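Merkdale group passes first target in household recording work

The project in Merkdale that records everyday hand tasks for robot training has reached 1,286 accepted examples, the team reported in February. The number is higher than the group had planned for this stage, and recording will continue through the spring.

The work is run by Prellside, a small company that prepares training material for learning systems. People do ordinary jobs such as tidying a dressing table or handling a plastic bag, but they use hand-held grippers in place of their fingers. Cameras on the grippers and on the head record each attempt. A model called Nicholas will later study the recordings and try to do the same movements with a robot arm.

"We want normal objects and normal mistakes," said Subbarao Kurup, who leads the recording team. "If every example is perfect, the robot has no idea what to do when a bag slips." 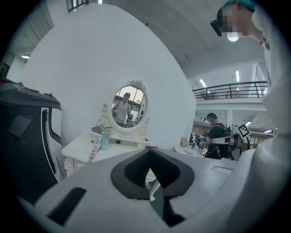
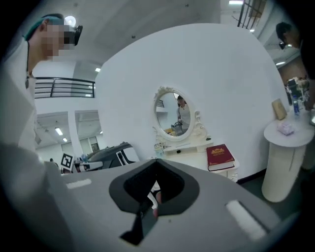 Two views from the hand-held grippers, with the oval mirror and the white dressing table. 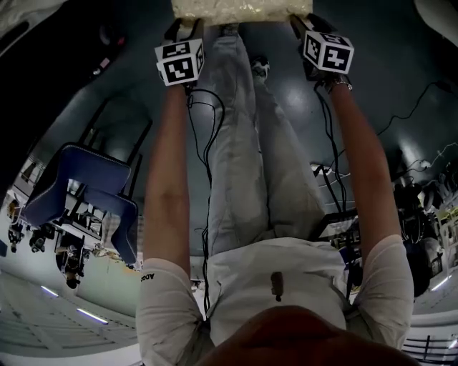
Of the accepted examples, 1,173 were made by people who had no earlier experience with the equipment. According to Mr. Kurup, new people need almost 15 minutes before their movements become calm enough to be useful. After this, he prefers to give them very little instruction, so that each person keeps an own way of doing the task.

Every recording is checked by 2 people before it is accepted. They look for missing video, for markers that were covered during too much of the attempt, and for tasks that were stopped before the end. A dropped object does not make a recording bad. When the person picks it up again and finishes the job, the example is kept and receives a special label.

Soft things are still the most difficult part. A box or a bottle keeps its shape when it is lifted, but a thin bag changes with each touch, and two attempts never look the same. The team has asked for more examples of this type, and also for more tasks in which both hands must work together.

The next recordings will be made in Istholm, where the company has found rooms with different furniture and different light. Mr. Kurup said the change of place is important for Nicholas, as the model should not learn one room by heart. The first test with the robot arm is planned after the Istholm material has been checked.

Contact the news desk | Copyright, all rights reserved | Back to top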